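Nimico Laundry and Linen: Frequently Asked Questions

Sorting and folding at home

Most of the mail we get is about what happens after the dryer stops. These are the questions that come up most, with the answers we give over the counter. For pickup times and prices, see the Service page.

Where is the best place to fold?

A made bed. It is bigger than any table most people own, it is at a reasonable height, and nothing slides off it. Pull the comforter reasonably flat first, or you will be folding over lumps. If your bed is very low, kneel or use a table, because bending over for a full load is hard on the back.

Fold in the room where the clothes are kept. If the wardrobe is a step or two from the bed, each pile gets put away when it is done. Piles that have to travel down a hallway tend to stay where they were made.

How soon after drying should I fold?

Within 20 minutes for cotton shirts, pillowcases and anything with a collar. Knits can wait longer, though they should not be left balled up overnight. If you can't get to a load, lay the pieces out flat on top of each other. It takes a minute and saves most of the ironing.

Should sweaters be hung or folded?

Folded. A heavy knit on a hanger stretches at the shoulders and gets longer in the body. The one exception is a light cotton cardigan, which will survive on a wide padded hanger. The Cluvau wide hanger we sell at the counter is fine for this. Wire hangers are not.

How do I pick up a knit without pulling it out of shape?

Take it by the ribbed part — the cuff, the hem or the neckband — for a short lift, and get your other hand under the body as soon as it clears the bed. Ribbing is made to stretch and come back. The smooth panels are slower to recover, and a pinch in the middle of one can leave a small peak that shows when you wear it.

A damp sweater should always be lifted with both hands underneath. Water is heavy and all of it pulls on the yarn.
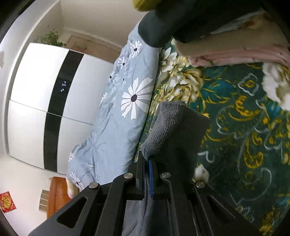
Durrani wrote in to say that gray is the worst color to fold on a bed, as a gray sock or undershirt disappears on anything blue or gray and turns up when you get in at night. Lay a plain white towel over the bedding and fold on that, the message went on, and check under the towel before you put it away. We tried it at the shop and have kept doing it with dark loads.

My sweater came out of the wash with loose, wavy ribbing. Can it be fixed?

Often, yes, if the sweater is wool or mostly wool. Wet the ribbing only, in cool water, and squeeze it in a towel. Push the ribs together with your fingers until they stand close, then leave it flat to dry. Don't pin it. Cotton ribbing responds less well, and a blend with a lot of elastic that has given out won't come back at all.

What is the simplest way to fold a sweater?

Lay it face down. Bring one sleeve straight across the back, then fold that side in as far as the middle of the shoulder. Do the same on the other side. Fold the bottom up to the collar, once for a deep shelf or twice for a drawer. Turn it over and smooth the front with a flat hand.

Thick sweaters should be folded fewer times. If the stack leans, there are too many in it. We stop at 5.

Should the bed be cleared before I start?

Clear whatever you will be sorting into a separate pile anyway. A folded blanket can stay on one side of the bed as a place to put finished pieces. Throws and blankets with a lot of nap should be moved or covered if you are folding dark knits, as the fluff transfers.

Pets are a separate matter. If an animal sleeps on the bed, put down a sheet.

Can comforters go in a home washer?

It depends on the washer more than on the comforter. Put it in dry, without pressing it down. If it fills the drum, the water will not get through it and the detergent will not rinse out. A twin size generally fits a large front loader. A king usually doesn't, and those we do in the big machines at the shop.

Check the care label first. Use less detergent than you think, and run a second rinse.

Will a printed comforter fade?

All prints fade a little. Dark flowers on a light ground show it the least, and dark grounds show it the most. Wash in cool water, inside a cover if you have one, and keep it off a sunny line. Sunlight does more harm to a print than the washer does.

If one end is already paler than the other, it is probably the end that gets the window. Turn the comforter around every month or so and the two ends will stay closer together.

How do I get wrinkles out of a comforter?

Shake it hard from the short end, lay it on the bed and pull the corners. Most of the creases along the edges will drop out in a day or two of normal use. For stubborn ones, use a spray bottle of plain water and smooth with your hands. We don't recommend ironing anything with filling. The heat flattens the fiber and can melt some of it.

What is the right way to store blankets in summer?

Clean and completely dry, in something that breathes. A cotton bag or an old pillowcase works. The plastic bag a blanket was sold in is meant for the store shelf, and it traps damp. Put the bags on the top shelf of the wardrobe with nothing heavy on them.

We pack winter blankets for customers from April on and keep them until October. Last season we stored over 2000 pieces. The Curneo cotton bags we use are yours to keep when you collect.

Do you use moth repellent in storage?

Only cedar, and only on request. Cedar helps a little. Washing the blanket before it goes away helps much more, as moths go for skin oils and food. If you find a hole, tell us when you drop off and we will bag that piece on its own.

Can I mix sweaters and bedding in one drop-off?

Yes. Put them in separate bags if you can, or just tell us and we will split them. Sweaters are washed in small nets and dried flat on racks, so they come back a day later than bedding. We can hold the bedding and send it all together — say so on the slip.

What if something goes missing?

Look in the corners of the comforter cover and inside the pillowcases first. Socks and small knits end up there more than anywhere else. If it still hasn't turned up, call us with the number on your slip. Every bag is checked in by piece, and we keep the sheets until the end of the following month.

Do you do repairs?

Small ones. Dropped stitches, open seams, buttons and loose hems. Worn elbows and large moth damage go to an outside mender, and we will give you the price before anything is started. Please wash or let us wash the piece first.

Is there a limit on how much I can bring in?

Not for regular laundry. For storage we have room for 3000 pieces, and it fills up in May. If you want a place, leave your name at the counter in March or April.

Questions that aren't answered on this page can be asked at the counter until 6 p.m., or sent through the Contact form.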